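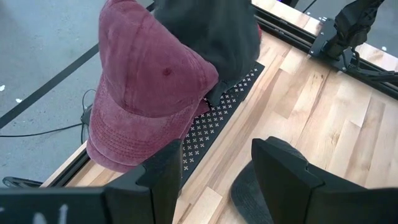 Last week we did wovens on the flat, and I promised you hats this time, so hats it is! Soft headwear is where most of you are going to lose your patience this term, and I'd like you to lose it early, with me in the room, while there's still time to practice. A cap is a bunch of flat panels sewn into something round, and everything we talk about today comes back to that. Take the maroon baseball cap. There's a seam right down the center of the crown and rows of stitching following the curve of the brim, and those two things tell you which way the cloth wants to go. The charcoal gray one behind it is a smoother cloth with soft folds in it, and you'd block it quite differently. Before you touch either one, look at the color. Faded maroon goes from dusty pink to deep wine on a single cap, and if you write "red" on your condition card I will hand it back to you. (I handed back 22 of them in October. I'm not sorry.)

Spots and stains

There's a small dark reddish spot near the middle of that crown, just above the brim. Stain, or a darker patch of dye? I can't tell you from looking and neither can you, so your card should say "dark reddish spot, center crown, above brim" and leave it there. Don't scrub it. Don't dab it with the Puvlow solution either, however nice it smells. Write it down, give it a position, move on. Testing comes in session 8 and you'll need your own swabs for that one.

Handling, the short version

Clean hands, no rings. Pick up a cap by the crown with your palm underneath, and keep off the brim if you can help it. I know everybody in the world grabs a baseball cap by the brim, me included, every morning of my life, but on the worktable we don't. Set it down so the brim isn't taking the weight. If it's going to stay put for more than a few minutes, stuff the crown with plain tissue, loosely.

Overlapping two caps is fine for sorting. It's not fine for storage, especially dark against light, and please don't let me find your maroons pressed against somebody's cream linen over a weekend.

Bucket hats

These are my favorites and I'll try not to go on. No stiff peak, a brim that goes all the way around, and a crown that falls in on itself the second you put it down. Laid flat and folded over, a dark gray-green one turns into a low mound and you can't see the shape of anything. Raise a maroon and a dark olive onto a little black stand, side by side, and you can compare the two brims straight away, even where they touch. So: get it up off the table before you start writing.

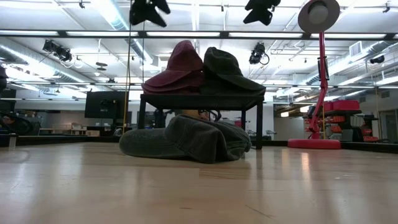 For next time

Bring two soft hats of your own, one with a peak and one without. Old is good, worn is better. Fill in a full card for each, including color in at least three words, and where every mark sits. Read the Morelli chapter on crown construction (skip the bit on straw, we'll get to it). If you missed the block demonstration, Amedeo Rinaldi is doing it again in room 407 and he's much neater at it than I am.

Steam irons go back on the Cluvetti shelf, empty, please.

Related handouts
Wovens on the Flat: Grain, Bias and Bad Ironing
Condition Cards: What to Write and Where
Palach Blocks: Sizes and Care
Felt and Straw, Part One
Swab Testing for Beginners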